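Home Stories Archive Contributors Submit

Notice to Residents of the Rojanasak Building

4 min read

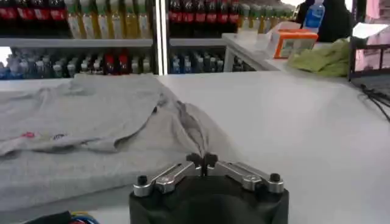
11/16/22

To all residents, and to the staff of the Stetel Laundry Service:

It has come to the attention of this office that a gray T-shirt remains unclaimed. The garment is a light heather gray. It bears two small printed marks, one of them a pinkish red and the other dark and white. Residents who recognize this description are asked to present themselves at the counter during posted hours with proof of tenancy.

Under Section 8 of the House Rules, any article left in the laundry room passes into the care of this office after 29 days. The article is then to be folded, entered in the register and placed on the shelf. The undersigned has held the post of Registrar of Unclaimed Articles since the Joronov tenancy, and in that period the order of these steps has not varied.

The undersigned regrets to report that the first step has not been completed.

On the first attempt, the shirt was laid face down and smoothed from the collar to the hem. The sleeves were brought in to the center line and the lower half was raised to meet the upper. This is the method given in the manual. When the undersigned returned from answering the telephone, the sleeves had come out again. The matter was put down to a draft, and the window was closed.

On the second attempt, the window being closed, the same result was obtained.

A letter was sent to the Hidard Company, which supplied the manual, asking whether a revised edition was available. The company replied that the manual was current and that it had received no similar inquiries. It enclosed a catalog of shelving.

Mrs. Joronov of the fourth floor, on hearing of the difficulty, asked to see the garment. She did not claim it. She stood at the counter for some time with one hand flat on the cloth, and then she said that her husband had owned shirts of that color and had never once put them away. He used to leave them over the back of the kitchen chair, she said, and she used to speak to him about it. The undersigned offered her the register to sign as a witness. She signed in the wrong column, and the entry has been allowed to stand.

Since that visit the undersigned has made further inquiries. The laundry records for October show no gray shirt among the loads brought down from any floor. The Stetel attendant, when interviewed, stated that he found it in dryer number four, by itself and still warm, on a morning when the power to that machine had been shut off for repairs. He was asked to put this in writing and has done so. His statement is attached to the file.

Residents have asked whether the shirt might simply be placed on the shelf as it is. The undersigned has considered the suggestion with care. The register provides a box marked "Folded" and a line for the initials of the person responsible. There is no other box. More than 4000 articles have been entered in this manner – socks, pillowcases, a christening gown, one glove on three separate occasions – and each of them lies flat.

It has therefore been decided that the shirt will be offered to Mrs. Joronov on a temporary basis, pending the appearance of an owner. She has been advised that it must be kept in good condition and made available for inspection on request. She has asked whether a kitchen chair would be acceptable. The House Rules are silent on the subject of chairs, and permission has been granted.

The line in the register will be left open. The undersigned has written the date and the color in ink, and the rest in pencil.

Residents are reminded that dryer number four is back in service.

Nattawut Mahawong
Registrar of Unclaimed Articles

Contact | Copyright, all stories remain the property of their authors | Back to top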